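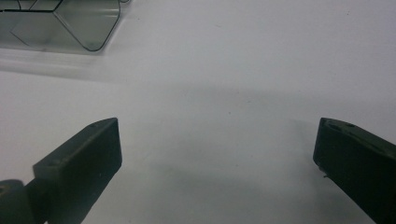

What is verjuice, and why do cooks use it in place of lemon?

Verjuice is the juice of grapes picked before they are ripe, and cooks use it when they want sourness without the strong perfume of a lemon or the sharp smell of vinegar. It has no alcohol. It tastes of green apple and a little of grape skin, and it doesn't fight with the wine on the table.

I have to admit that I first met it under another name. In Iranian kitchens it is called ab-ghooreh, the water of sour grapes, and it goes into stews, over salads of cucumber and tomato, and into eggplant dishes where lemon would be too loud. The French had verjus long before they had lemons in every shop. In Italy it is agresto, which can be the plain juice or a cooked and spiced version of it. So many countries with vineyards have the same idea, and yet for a long time it was difficult to buy a bottle in an ordinary supermarket.

Simin Asadi has been making it for more than 18 years. She started in the laundry of her house in Unley, with a hand press and grapes from a neighbor's pergola, and now she works in a rented shed at the edge of the Goncombe vineyards, a drive from the city which she makes very early in the morning in January. That is the month when everything happens. The berries must be full of juice but still hard and green, and this condition lasts for a few days only. If the weather turns very hot, the sugar climbs and the acid falls, and what you have then is a weak grape juice that satisfies no one.

"People ask me for the exact date," she told me. "I can't give it. I bite the grape. If my eyes close by themselves, we pick."

Last season she filled 1,798 bottles. For a winery this would be a small number, but verjuice is sold by the spoon, if I can say it like this, and one bottle stays in a home refrigerator for weeks. Most of hers go to restaurants and to Ebrahimi, the grocery where she used to buy the bottled ab-ghooreh from overseas that she didn't like. It was too salty for her, and brown. Hers is pale gold with a green edge, and it becomes darker slowly after the bottle is opened.

The grapes come from Glenys Ellis, who grows wine grapes at Goncombe and has a block that she calls Novarero, after the farm that was there before. It has 161 vines, old ones, and they give too much fruit. A grower in this situation must remove bunches in early summer so that the rest can ripen properly. It is called green harvest, and at most vineyards the removed bunches are left on the ground between the rows.

Ellis did the same for years. "I walked on them," she said. "They roll under your boots, and you go over on your back if you carry anything." Then Asadi came to ask if she could collect them, and paid for the first lot with two jars of pickled garlic. Now there is a proper price per kilogram. Ellis does the thinning later than she did before, closer to the moment when the berries begin to soften, because the juice yield is better. She says that her wine has not suffered, and some of her red from that block is quite good – I drank it with lamb at her table and asked for the name of it again before I left.

The work in the shed is simple to explain and tiring to do. The bunches are crushed with the stems on, which helps the juice to drain. They go in the press for a long and gentle pressing. Hard grapes do not give up their juice willingly, and if you push them too much, the bitterness of the seeds comes through. After this the juice rests in the cold overnight and is taken off the thick sediment that falls to the bottom.

The difficult part is to keep it from becoming wine. There is little sugar in green grapes, but there is some, and wild yeast needs only a small invitation. Old recipes used salt for this reason, a great deal of it. In the past families also left the bottles in the sun, and many still do. Asadi heats the juice gently before bottling and adds no salt. She tried once to sell it unheated, because she preferred the flavor, and the corks came out in the storeroom at the back of Ebrahimi. She laughs about it now.

For the cook, verjuice is a forgiving thing. You can put it in a hot pan after frying chicken thighs, scrape up what has stuck, add a piece of butter, and the sauce is finished before the rice. You can poach quinces or pears in it with sugar. Ellis, who by her own description isn't a cook, drinks it with soda water and ice, with a leaf of mint if the mint is alive.

In salad dressing, the usual proportions don't work. Vinegar is much stronger, so with verjuice you need less oil than you think, almost equal parts, and a good pinch of salt. Dress the leaves at the last moment. It is also good with fish that is raw or nearly raw, but it won't turn the flesh white as quickly as lemon or lime does, and you shouldn't wait for that to happen.

The one place where I would not use it is in baking recipes which depend on lemon for smell. A lemon cake made with verjuice is only a cake. I made this mistake for a birthday.

Asadi's own favorite is a stew of lamb with split peas and small eggplants, in which she puts the juice twice, half in the middle of the cooking and half near the end. The first part goes deep into the meat and loses its edge. The second stays bright on top. She also adds a handful of whole sour grapes that she has kept in the freezer since the harvest, and these burst when you eat them, so it's good to warn the guests.

Buying it has become easier. Look for a bottle with grape juice as the first ingredient and preferably not much after it. Color is a matter of the grape: red varieties can give a faint pink, white ones a straw color or green. After opening, keep it cold. If you can't finish it in time, pour it into an ice tray, and the cubes will be ready for sauces through the winter.

The next pressing at Goncombe is already arranged, though the date of course is not. Asadi has asked for a second block, from younger vines on the lower slope, and Ellis is thinking about it. The lower slope ripens later, and it would give them a few more days to work before the heat comes.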